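Choosing a Wall Color for the North Room

July 1, 2021

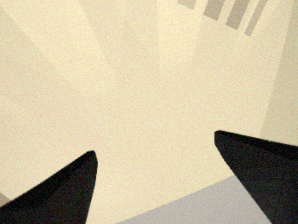
The north room of the Stasberg house has been repainted four times since the building was divided into apartments, and the present owners have asked that the fifth coat be the last for some years. I was engaged in March to advise on the color. My position on rooms of this kind has remained consistent over a long period: a north-facing room should be given a warm, quiet ground before any other decision is taken. A large expanse of pale cream with matte black set against it, as at the top of this page, shows the relationship I have in mind. The cream reads as warm beside the black, and the black reads as deeper beside the cream. The same pairing was adopted for the walls and the window hardware.

Readers who have written to this page in the past will know that I do not recommend pure white for north rooms. The light that enters such a room is cool and even throughout the day. A pure white wall returns that light without any change, and by four in the afternoon the room looks gray. Owners then add lamps, and the lamps make one corner yellow while the remainder stays gray. A cream with a small amount of yellow and a very small amount of red will hold its character under both conditions.

The difficulty lies in the word "small." Paint sold as cream varies a great deal from one maker to the next. Three creams were tested in this room. The first, mixed by the Plirley shop on the main road, was pleasant on the card and turned distinctly pink on the wall beside the chimney. The second, from Hsieh, was nearer to the intended color but contained enough green to be noticeable at dusk. The third was a mixture of the Hsieh paint with a plain white from the same range, in equal parts, and was accepted by the owners after one week of observation.

It is my practice to paint test areas on board and not on the wall itself. Each board should be no smaller than two feet on a side and should receive two full coats. The boards are then moved around the room over several days: next to the window, opposite the window, low by the baseboard, and up near the ceiling. A color that is acceptable in only one of these places should be set aside. The boards should also be viewed against the floor. In the Stasberg room the floor is a dark reddish pine, and a good part of the pink in the first sample came from it.

The condition of the walls required more time than the color. Under the most recent coat there was a layer of old distemper, which had been painted over without being washed off. Modern paint does not hold well to distemper, and in two places it lifted in sheets as wide as a hand. All of it had to be removed with warm water and a broad scraper, and the plaster then left to dry for 15 days before a sealing coat was applied. Mr. Horácio Macedo, who carried out this work, advised against the use of a heater to shorten the drying period. I agree with him. Plaster dried quickly tends to craze, and the fine lines will show through a flat finish within a year.

On the matter of finish, I continue to prefer flat paint for walls and a low sheen for trim. The owners had requested a washable finish throughout on account of their two children. This is a reasonable request, and a compromise was reached. The wall below the chair rail has been given the washable paint and the wall above it the flat. The two do not match perfectly. The washable paint appears slightly darker when seen from the door, and persons considering this arrangement should expect the same.

The cost may be of interest. The estimate for the entire room was 3,785 dollars, including the removal of the distemper. Paint accounted for 375 dollars of that sum. A further 590 dollars was spent on repairs to the window sash, which had not been foreseen and which I ought to have examined at the first visit. The lower rail was soft along its full width and could not be filled.

The ceiling remains undecided. Yen-ting Kwan, who advised on the adjoining apartment, has proposed carrying the wall color across the ceiling at half strength. I have seen this done well in low rooms, and the north room is low by the standards of the house. My hesitation concerns the plaster molding, which is shallow and would be harder to see without a change of color beside it. A test board has been fixed to the ceiling near the door and will stay there through the month.

Several correspondents have asked whether the Stusmont color cards are still available. They were withdrawn from sale some time ago. I retain one set, and I am willing to compare a sample against it if a painted card of reasonable size is sent by mail. Photographs of paint cannot be matched, and I would ask that they not be submitted for this purpose.

The hallway is to be painted next. It receives no daylight at all, and the advice given above should not be applied to it.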